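Section 9. Daily setup of the hand-held gripper pair

Applies to the Sellotby two-gripper station, all rooms. Read this before you pick anything up. Murray Lévesque wrote the first version, and most of the shouting has since been edited out.

You need both grippers, the marker cubes, a clear tabletop and a few light props for the grip check. The station is in use below, first from one gripper's own camera and then from overhead.

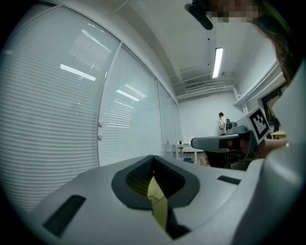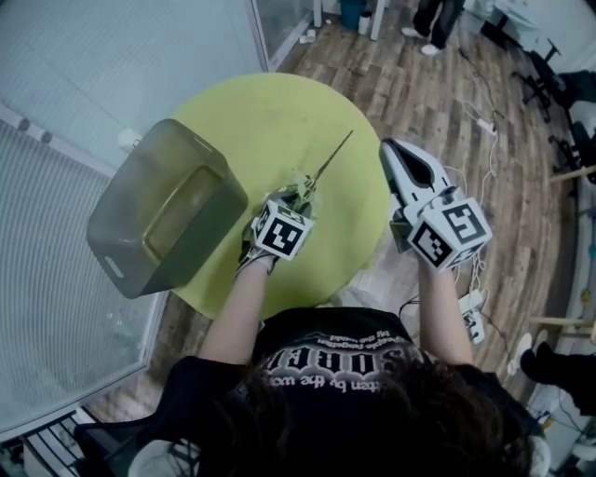 9.1 Before power-on

1. Wipe each lens with a dry microfiber cloth. A shirt is not a microfiber cloth, whatever the label says.

2. Press on the jaw pads with a thumb. If a pad slides, stop and see 9.4.

3. Check that every marker is flat and clean. A lifted corner will throw off tracking for the whole session, and you will find out at the end of it.

4. Route the cable down and away from your feet, then plug in at the power strip.

CAUTION: Never hang a gripper by its cable. Boser sells replacement cables and is in no hurry to ship them.

9.2 Zeroing the jaws

5. Hold the gripper with the jaws fully open and press the zero button for 2 seconds.

6. Close the jaws gently until the pads meet. The Vahidi console should read 0 closed and 40 open.

7. Repeat for the other gripper. They are not interchangeable – each keeps its own offset, and each sulks if given its twin's.

NOTE: If the open reading drifts, zero again once. If it still drifts, tell Mojtaba Najafi. Zeroing it a third time is a hobby.

9.3 Grip check

8. Pick up something thin and light, such as a dried stem, and hold it still over the table. Don't squeeze. You are testing the jaws, and the stem has suffered enough.

9. Turn your wrist slowly and watch the tracking light on the console. It should stay green while the markers face the overhead camera.

10. Start a short test recording, then stop it and play it back. Delete it afterward. The Ilton drive held 2,392 test clips in November, most of them of somebody's knee.

9.4 Loose pads

11. Unplug the gripper. Peel off the pad, clean both surfaces with alcohol and let them dry.

12. Fit new adhesive, press the pad down firmly and leave the gripper overnight with the jaws closed. Zero it again before use.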